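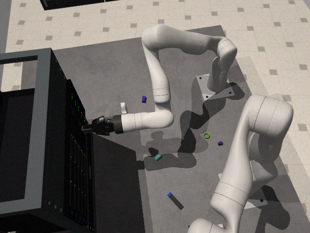 **Figure 2.1** Simulated work cell with two arms. The gripper of one arm is at the front face of a server rack.

# Chapter 2: Buying a Robot Cell as a Kit

Many companies that run their own server rooms now look at robot arms for routine rack work. Few of them design the cell themselves. They buy a kit, and the kit usually comes with a simulation that the buyer can run before any hardware is ordered.

This chapter follows one such purchase. Bandholm, a hosting company, was offered the Galtum kit by its maker, Zasley. The offer covered 2 arms, mounting plates, grippers, a simulation license for 24 months, and 19 hours of training. Mansa Tetteh ran the review for Bandholm, and Kofi Kwofie wrote the test tasks.

Their first question was reach. A gripper has to meet the rack panel squarely, and the rest of the arm has to stay clear of the second arm while it does so. Both points can be checked in simulation. Other points cannot - cable stiffness and worn latches, for instance, have to be tested on the real equipment.

Section 2.1 explains how to read a kit offer. Section 2.2 deals with arm placement and shared work space. Section 2.3 covers the cost of service after the license ends, which Tetteh's first report left out.

**Key terms:** work cell, mounting plate, parallel gripper, reach, acceptance test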